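3.2 Recognition resolutions and later votes

Commemorative resolutions carry no spending authority and seldom meet opposition. We coded each measure adopted by the Grellstead assembly as ceremonial or binding, using the Relia archive of floor records. Resolutions naming a profession were kept apart from those naming a person or place.
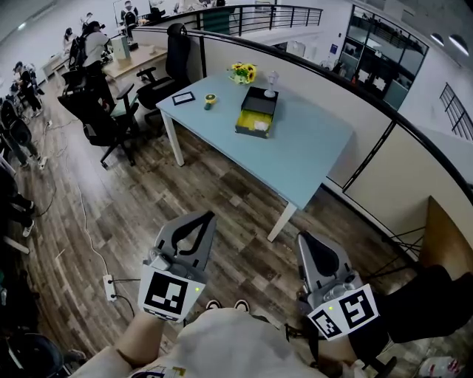 Grellstead, 6 Jun 2022

Figure 2. Table with sunflowers and a black open tray box.

Of the 20 profession resolutions in the archive, 9 were followed by a funding bill for the same field in the same session. Two of these bills came from the member who had sponsored the resolution. The Abdella district accounts for both. Records for the Brollel district end in May and were left out of the session totals. The counts are too small to support a test of association, and we report them without one.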